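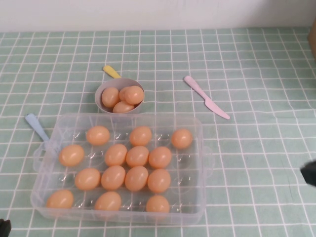 Clear plastic egg container on the green check tablecloth.

I have a bone to pick with the fridge door. Or with whoever decided, back before I was born, that a fridge should be a place where you put things so you can forget about them.

I moved into my place in Drenbridge three years ago, and the apartment came with the smallest refrigerator I have ever owned. It comes up to my ribs. I complained about it to everyone who would listen, I measured the gap beside the stove, I had a big Baltia picked out with the ice maker and the drawer that has its own temperature. I was going to buy it in September. Then September came and the car needed brakes, and I kept the little one, and now I think you'd have to pay me to trade it in.

Because I used to waste so much food! My old fridge, the one in the house, was a monster, and I filled it the way you fill a garage. There were mustards in there older than some of my friendships. I'd buy a bag of spinach with the best intentions, push it behind the milk, buy another bag of spinach, and at the end of the month throw both of them out feeling like a terrible person. I kept track for one month, just out of guilt, and it came to about 60 dollars of groceries in the trash. That's my own kitchen and my own bad habits, so take it for what it's worth, but I don't think I was unusual.

With a small fridge you can't do that. You open it and there is everything you own. If there's half a cabbage, you know about the half a cabbage. You've been looking at it since breakfast. Sooner or later you cook it, if only to get the shelf back (fry it in butter with caraway, trust me on this).

My neighbors think I'm being stubborn. I get the speech about how a big fridge saves money because you can buy in bulk, and sure, if you have four kids and a chest freezer and a system, go ahead. I had a big fridge and no system. I bought the giant tub of sour cream because it was a better price per ounce, and I ate the top third of it. What was the price per ounce then?

The other thing I hear is that shopping more often is a pain. I thought so too. But I walk past Kunenar Market on my way home anyway, and I go in maybe 3 times a week and come out with one bag. I buy what looks good and what I want to eat that night. It takes me less time than the old Saturday-style expedition with the cart and the list and the line that never moved. The produce guy now warns me off the bad melons, which I count as a benefit.

I'll admit there are days it's a nuisance. Thanksgiving was ridiculous. I had a pie on the fire escape with a bowl over it, and a turkey is simply not going in there, so we had chicken. And don't come to my house expecting a choice of cold drinks — you'll get water, or whatever is open.

Still, I'd like it if the stores would at least sell a decent small one. I went looking at Nautiyal Appliances when mine started humming, and it was all giant two-door things or a cube meant for a dorm room. I live alone! Plenty of people do. The salesman pointed me to one with a screen on the front that would tell me what was inside. I can see what's inside mine. I open the door and bend down a little.

The hum stopped after I pulled it away from the wall, by the way. If yours is doing that, try it before you go shopping.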